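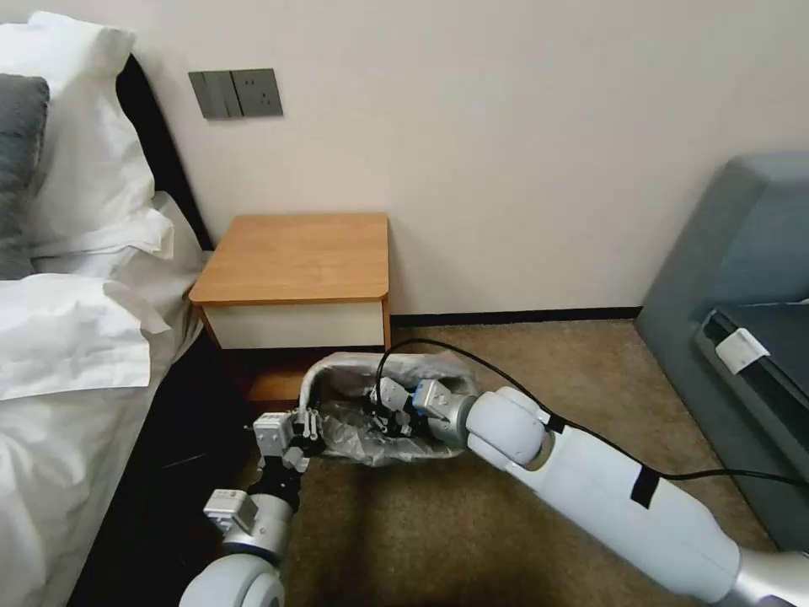
The Derer two-arm unit is built for housekeeping jobs in guest rooms, and it can be seen working at the Lirwood demonstration suite throughout June. Visitors watch from inside the bedroom. The main job on show is the wastebasket next to the nightstand, which takes both arms: the left gripper holds the rim while the right one reaches down into the liner. Questions are welcome while the arms are moving. Garnet Pelletier runs the morning sessions and Asmaa Zerouali the afternoon ones.

Each session is limited to 5 visitors and starts at 10 a.m. or 2 p.m. The suite is room 231 at Lirwood, up the stairs from the front desk. Please wear flat shoes and stay behind the foot of the bed until the operator calls you forward.

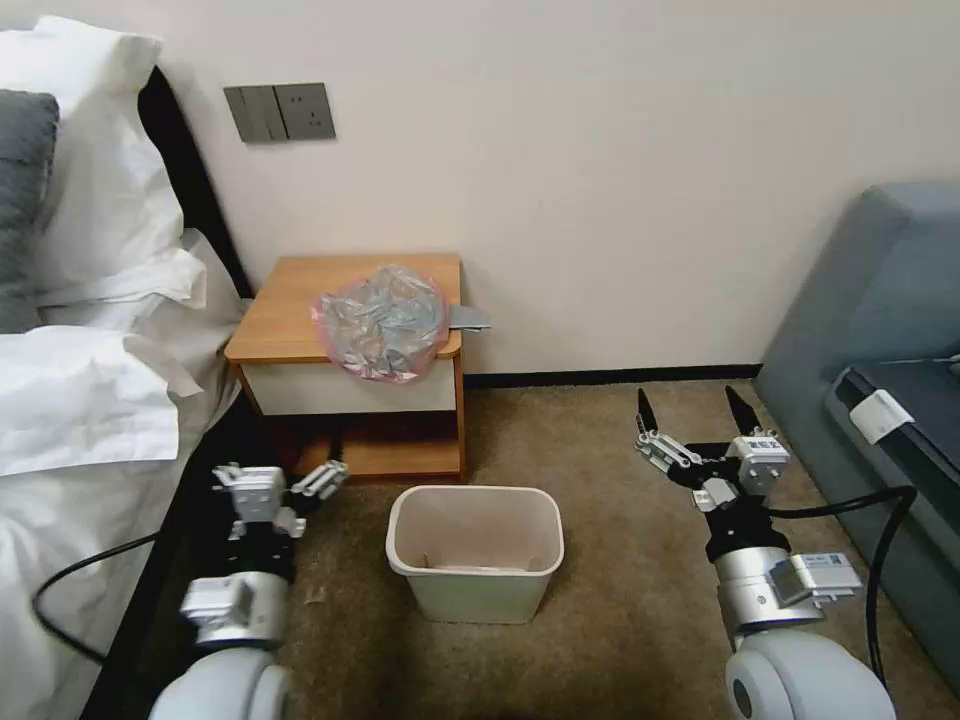
Wastebasket on the carpet with no liner in it, and a crumpled plastic bag on the nightstand.

Both arms use the same style of two-finger gripper. Fingertips can be changed without removing the wrist, and you may ask to try this yourself at the end of a session. 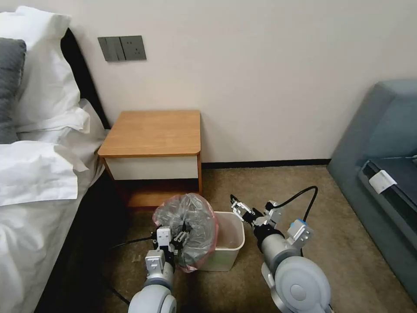

The left gripper lifting a bag by its gathered neck. The right gripper is open.

Thin plastic is harder to handle than a towel or a cup, so expect some slow stretches and the occasional retry. The operator will restart a step if visitors missed it.

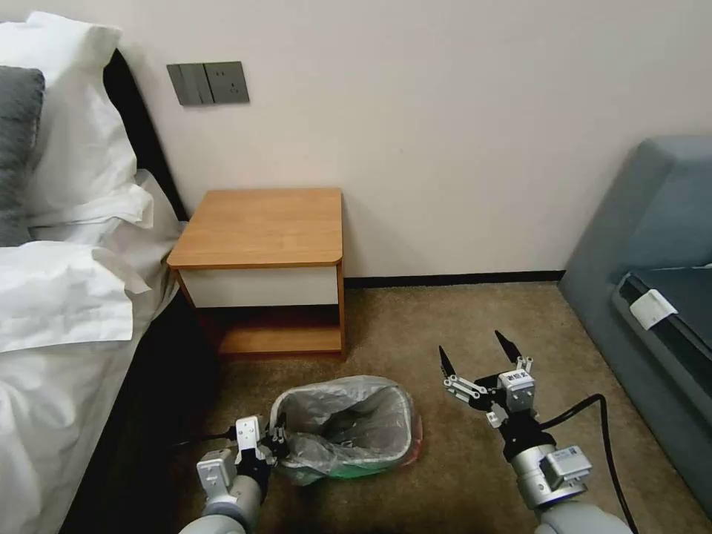
Liner folded over the rim, with the left gripper at the edge.

Booking
Visits are free. Group visits for hotel staff can be arranged with Hyun-seo Ahn at the Derer sales desk. A deposit of $600 holds a unit for an on-site trial and is refunded when the unit is returned. Spare fingertips and wrist cables are ordered separately.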